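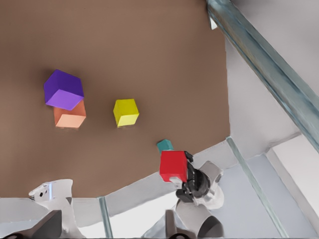 Kurkora Support wrote that a pale, wet middle after the full bake time nearly always points to oven temperature, and asked for a reading from a separate oven thermometer before anything else was changed.

Ticket: potato and cheddar bake not setting in centre
Product: Zistano countertop convection oven
Recipe source: Kurkora weeknight recipe collection
Opened: March 29, 2019
Status: Closed

Original report
Made the potato and cheddar bake twice this week. Both times the edges were brown and bubbling at the end of the bake time and the centre was still liquid. Potatoes in the middle were hard enough that a fork wouldn't go in. I used 800 g of yellow-fleshed potatoes, 300 mL of milk and the amount of cheese listed. Oven set to 375F (190) on the convection setting. Dish is a Bozkurt ceramic baker, the deep oval one. Covered with foil for the first part as written.

The second time I left it in for 14 extra minutes. The top got too dark and the middle was only slightly better.

Reply from Support
Please send:
- The oven thermometer reading at the centre of the rack, after a full preheat
- Rack position
- Thickness of the potato slices
- Whether the milk went in cold or heated

Customer update
Put a thermometer in the middle of the rack and let the oven preheat until the light went off. It read 350F. Left it longer and it came up to 370F and stayed there. So the light goes off early, but the temperature is fine once it settles.

Rack is in the lower slot. Slices were cut by hand and some were thick, maybe as thick as a pencil. Milk was straight from the fridge.

Reply from Support
Thanks. A reading of 370F is close enough and the oven doesn't need adjusting. We'd suggest waiting after the preheat light goes off and not putting the dish in right away.

The slices and the milk are the more likely trouble. The recipe was tested with slices 3 mm thick. A deep dish filled with cold milk also spends a good part of the covered time just warming up. Please try the following and change nothing else:

1. Slice the potatoes to 3 mm. A mandoline is easiest. Use the guard.
2. Heat the milk in a saucepan with the butter, salt and garlic until it steams. Don't let it boil.
3. Stir the flour into a bit of cold milk first, then whisk it into the hot milk. Cook until it coats a spoon.
4. Layer and cover tightly with foil.

Customer update
Don't own a mandoline. Used the slicing disc on my Ploltix food processor, which only has one thickness, and it looks right against a ruler. Heated the milk as described.

Better result. Potatoes cooked through everywhere. The sauce is still loose in the very centre, and the cheese went a bit grainy. Flavour is good.

Reply from Support
Two questions. Was the cheese pre-shredded or grated from a block, and was it stirred into the sauce while the pot was on the burner? Also, is the dish the 4 cup or the larger size?

Customer update
Pre-shredded old cheddar, stirred in on the burner. Dish is marked 2 L on the bottom. The potatoes come to just under the rim.

Reply from Support
The recipe is written for a shallow 3 L dish. At 2 L the layers are a good deal deeper and the centre lags behind. Either use a wider dish or keep the oval one, leave the foil on for 20 minutes longer, and then uncover to brown.

For the cheese, take the pot off the heat before adding it, and grate it from a block if you can. Let the bake stand on the counter for 15 minutes before serving. The sauce thickens as it cools.

Customer update
Borrowed a shallow dish, block cheddar, pot off the heat. Centre set, no graininess, top a nice colour without going dark. Let it stand while I did the green beans. Sauce held together when I cut into it.

Will try the oval dish with the longer covered time in June when family is over, as it's the only one that fits beside the ham.

Resolution
Closed by customer. Cause recorded as dish depth and slice thickness. Dish size has been added to the top of the recipe, next to the serving size. Note on preheat light passed along for the Zistano setup page.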